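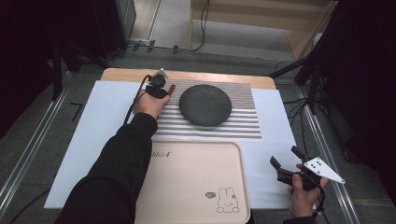
구술 인터뷰집 발간 사업 중간보고
발레르비 영화관 사람들: 영사기사와 매표원, 그리고 끝까지 앉아 있던 관객들의 대화
제출처: 트린리 문화기금 출판지원 담당
제출일: 9월 3일

1. 현재 상황

지난 1월 보고서에서 저희는 "여름이 끝나기 전에 교정쇄가 나온다"고 썼습니다. 여름은 약속대로 끝났습니다. 교정쇄는 전체 4부 가운데 3부까지 나왔고, 마지막 부는 아직 원고 상태로 편집자 책상과 저자들의 메일함 사이를 오가고 있습니다. 늦어진 사정은 4항에 적었습니다. 급하신 분은 그쪽부터 읽으셔도 되고, 예산이 궁금하신 분은 6항으로 바로 가시면 됩니다.

책의 얼개는 신청서와 같습니다. 발레르비의 단관 극장이 문을 연 때부터 닫은 때까지 50년을, 그 안에서 일한 사람과 돈을 내고 들어온 사람(그리고 돈을 안 내고 들어온 사람)의 말로 엮습니다. 감독이나 배우의 인터뷰집은 서가에 이미 넉넉합니다. 필름을 거꾸로 건 사람의 인터뷰는 드물어서, 저희는 그쪽에 시간을 썼습니다.

2. 녹취와 원고

녹음은 모두 91시간입니다. 신청 당시 예상보다 꽤 길어졌는데, 영사실에서 오래 일한 분들은 말할 상대가 기계밖에 없던 세월을 한꺼번에 만회하려는 경향이 있습니다. 매표소 쪽은 반대로 짧고 정확합니다. 어떤 분은 질문을 세 번 바꾸어 드렸는데도 "매진이었어요" 한마디로 답하셨고, 그 대목은 원고에 그대로 살렸습니다.

녹취 풀기는 전부 끝났습니다. 1차 편집도 끝났습니다. 2차 편집에서는 같은 일화가 서로 다른 사람 입에서 다르게 나오는 경우를 어떻게 둘지가 문제였습니다. 폭설로 필름이 도착하지 않은 날 저녁에 대해서는 증언이 넷인데, 그날 상영한 영화 제목도 넷입니다. 처음에는 각주로 정리하려 했으나 각주가 본문보다 길어져서 그만두었습니다. 지금은 네 증언을 나란히 싣고 편집자는 입을 다무는 쪽으로 정했습니다. 지역 신문의 그 주 상영 안내를 찾으면 답이 나오겠지만, 도서관 합본에 마침 그 주 치가 빠져 있습니다.

구술자 확인도 받고 있습니다. 원고를 보내 드리고 고칠 곳을 표시해 돌려받는 방식입니다. 욕설을 빼 달라는 요청은 예상했는데, 욕설이 왜 빠졌느냐는 항의가 더 많았습니다. 녹음과 대조해 전부 복원했습니다.

3. 도판

본문에 들어갈 도판은 대부분 구술자들이 서랍에서 꺼내 주신 것입니다. 입장권 반쪽, 상영 시간표, 개관 기념 성냥갑, 좌석 번호판 같은 것들입니다. 포스터는 생각보다 적습니다. 상태가 좋은 포스터는 오래전에 수집가들이 가져갔고, 남은 것은 벽지 밑에 붙어 있던 것이라 벽지 무늬가 함께 찍혀 나옵니다. 디자이너는 벽지 쪽이 더 마음에 든다고 합니다.

스캔은 마쳤고 색 보정이 남았습니다. 권리 확인은 배급사가 살아 있는 경우와 사라진 경우로 나뉩니다. 살아 있는 배급사는 답장을 하지 않고, 사라진 배급사는 당연히 답장을 하지 않습니다. 연말까지 회신이 없는 포스터는 빼고 가겠습니다. 그래도 입장권과 시간표만으로 도판 면은 채워집니다.

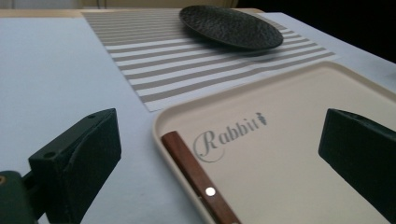

테이블 위의 쟁반과 줄무늬 매트, 둥글고 짙은 색의 접시

4. 늦어진 사정

첫째로 필름 용어 색인입니다. 신청서에는 "간단한 용어 풀이를 붙인다"고 한 줄로 적혀 있습니다. 이 한 줄을 쓴 사람은 영사기사들이 같은 부품을 극장마다, 때로는 층마다 다르게 부른다는 사실을 몰랐습니다. 그 한 줄을 쓴 사람이 지금 이 보고서도 쓰고 있습니다. 용어 풀이는 현재 한 장(章) 분량이 되었고, 앞으로 늘어나지 않도록 새 항목은 받지 않고 있습니다.

둘째로 편집 프로그램입니다. 녹취 관리에 쓰던 데딕스가 봄에 판올림을 하면서 저희가 붙여 둔 시간 표시를 모두 읽지 못하게 되었습니다. 옛 판으로 되돌려 자료는 살렸지만, 되돌리는 법을 알아내는 데 보름이 들었습니다. 이후로 시간 표시는 별도의 텍스트 파일로도 저장합니다. 인쇄한 사본도 있습니다. 좀 지나치다는 의견이 있었으나 채택하지 않았습니다.

셋째로 저희 판단 착오입니다. 3부와 4부의 편집을 동시에 진행하면 빨라지리라 보았는데, 두 부에 같은 구술자가 겹쳐 나오는 바람에 한쪽을 고치면 다른 쪽이 틀어졌습니다. 7월부터는 순서대로 하고 있습니다. 일은 느려 보이지만 되돌아가는 일은 없어졌습니다.

5. 출판사와의 협의

펌프리 출판사와는 판형, 종이, 제본까지 합의했습니다. 표지는 합의하지 못했습니다. 출판사는 극장 정면 사진을 원하고, 저희는 영사실 창으로 내려다본 빈 객석을 원합니다. 출판사 영업부의 의견은 "빈 객석은 책이 안 팔릴 것 같은 느낌을 준다"는 것인데, 일리가 있어서 반박문을 쓰다가 멈춘 상태입니다. 이달 안에 시안 두 가지를 놓고 결정하기로 했습니다. 결정되면 시안을 기금 쪽에도 보내 드리겠습니다. 이번에는 투표를 부탁드리지 않습니다. 지난번 제목 투표는 결과가 동수였습니다.

제목은 가제를 그대로 쓰기로 했습니다. 부제가 길다는 지적은 여전히 유효합니다. 다만 짧은 부제를 내놓을 때마다 관객 쪽이나 매표소 쪽 중 하나가 빠져서, 빠진 쪽의 전화를 받느니 긴 부제를 쓰기로 했습니다.

6. 예산

녹취비와 교통비는 집행이 끝났고, 녹취비는 시간이 늘어난 만큼 초과했습니다. 초과분은 포스터 권리료로 잡아 둔 항목에서 옮겨 쓰고자 합니다. 앞서 적은 대로 권리료를 받아 갈 상대가 나타나지 않고 있어 이 항목은 거의 그대로 남아 있습니다. 항목 변경 신청서는 따로 첨부했습니다. 만약 옮겨 쓴 뒤에 배급사가 답장을 하면 해당 포스터를 빼는 것으로 하고, 추가 지원은 요청하지 않겠습니다.

인쇄비는 손대지 않았습니다. 다과비 항목은 전액 집행되었습니다. 구술자 가운데 여러 분이 케이크가 있는 날과 없는 날의 기억력에 분명한 차이를 보이셨다는 점을 참작해 주시기 바랍니다. 영수증은 날짜순으로 묶었고, 잉크가 날아간 영수증에는 연필로 금액을 적어 두었습니다.

7. 앞으로의 일정

10월에 4부 원고를 확정하고 구술자 확인을 마칩니다. 아직 회신이 없는 분들께는 우편 대신 직접 찾아뵙기로 했습니다. 11월에 전체 교정과 색인 대조를 하고, 12월에 인쇄용 파일을 출판사에 넘깁니다. 출간은 내년 1월입니다. 지난 보고서의 약속이 어떻게 되었는지를 감안하여, 이번 일정은 출판사 제작부의 확인을 받은 뒤에 적었습니다. 제작부는 확인해 주면서 웃었습니다만, 날짜를 고치지는 않았습니다.

출간 기념 상영회는 트린리 시민회관에서 하려고 합니다. 발레르비의 옛 극장 건물은 현재 타일 매장이고, 매장 측은 호의적이지만 의자가 없습니다. 상영작은 정하지 못했습니다. 구술자들에게 물어본 결과 폭설이 내린 날의 그 영화를 다시 보자는 의견이 가장 많았는데, 어느 영화인지는 2항에 적은 바와 같습니다.

8. 요청 사항

항목 변경 신청에 대한 회신을 이달 말까지 주시면 인쇄 계약 일정에 맞출 수 있습니다. 또한 판권 면에 들어갈 기금 로고를 인쇄용 고해상도 파일로 보내 주십시오. 지금 가지고 있는 것은 기금 홈페이지에서 내려받은 것인데, 인쇄해 보니 글자 가장자리가 계단처럼 나옵니다. 로고 아래 문구도 확정본이 필요합니다. 받아 둔 안내문 두 건의 문구가 서로 다릅니다.

첨부: 항목 변경 신청서, 1~3부 교정쇄, 용어 풀이 원고, 영수증 묶음

발레르비 구술 인터뷰집 편집부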